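Jerncombe Laundry staff board > Plant floor > Bulky line and the Kaneko cell

Thread started Aug 2, 2026

presser_mo
Has anyone on days been told what happens to bulky once the Kaneko cell goes live? I got the one-page notice and it says "duties will be adjusted" and nothing else. I've been on bulky since before the move and I'd like to know if I'm adjusted to the same pay grade.

soapstone
Same notice on our side. Our lead said the cell does flatwork first, sheets and pillowcases, and bulky stays by hand for the 90 day trial. After that they look at it again. Pay grade is frozen for the trial, so you can't drop.

presser_mo
Frozen also means no step up. I was due one in the fall.

dockside_left
I'd wait before getting worked up. We were told the Plellow sorter would empty the dock and there are the same number of us down here as before. What changed is we stopped lifting bags onto the belt and started clearing jams. My back is better. The job is more boring.

greylint
The dock isn't a fair comparison. The Plellow only reads tags and pushes bags. The Kaneko does the handling, and handling is what most of us get paid for. There are 42 people on the floor and I'd bet half of them spend the shift picking up cloth and putting it down somewhere else.

folder_fiend
I was on the flatwork test. It fed 200 sheets before anyone had to touch it, then it took two at once and folded them together, and we had to stop it and pull them apart. The sheets were all the same size from the same hotel. Customer bags don't come in like that.

greylint
That was the first test though. They'll fix the double pick.

folder_fiend
Probably. I'm only telling you what I saw.

hemline
Question for people who've done bulky longer than me. What would it have to be able to do? I know how I do a duvet. I find a corner through the cover, shake it down and run the seam. I couldn't write that out as steps if you asked me.

presser_mo
You've nearly written it out. The trouble is the corner isn't always where the corner should be. The fill slides to one end and the cover twists on it. Sleeping bags and puffer coats are worse. You grab one and the fill goes out either side of your hand, and what you're holding is two layers of shell. Pull on that and you can open a seam.

soapstone
And drawcords. Half my repairs tickets are drawcords.

dockside_left
They did ask us, to be fair. There was a sheet up by the time clock for anyone who wanted to spend paid hours on the gripper work. I didn't put my name down.

greylint
I didn't either, on purpose. I'm not going to teach the thing my job at my regular rate. If they want what I know they can pay for it separately.

hemline
I did put mine down. It's my regular rate but I'm off my feet for part of the shift, and I'd sooner it was somebody from bulky than somebody from Sirov who has never washed a comforter. If it rips things we're the ones who phone the customer.

greylint
Fine, but you can see why some of us don't like it.

hemline
I can. I don't love it myself. I asked whether people who do those hours get first pick of the operator spots and the answer was "we'll note that."

soapstone
Get that in writing. On the Plellow job the operator spots went to whoever was free on training day.

presser_mo
I'm with hemline on who does it and with greylint on the money. Can we bring both up at the floor meeting? Rate for gripper hours, and posting the operator jobs internally first. I'll write it up and leave a copy in the break room for both shifts.

greylint
I'd sign that.

folder_fiend
Me too. Add who clears the jams and whether that's paid as operator or as floor.

hemline
Since people were asking, this is the sort of piece I mean. Puffy quilted shell with a cord on it, and a duvet behind it. Look at how it bulges up between the blue pads. 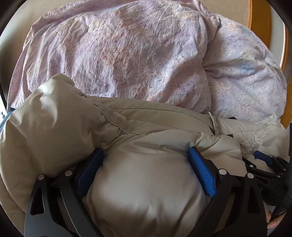
Jerncombe Laundry | Bulky & Household Finishing

presser_mo
Yes, that's the bulge I was talking about. All the fill comes up the middle. I'll put the picture in with the write-up if you don't mind.

hemline
Go ahead.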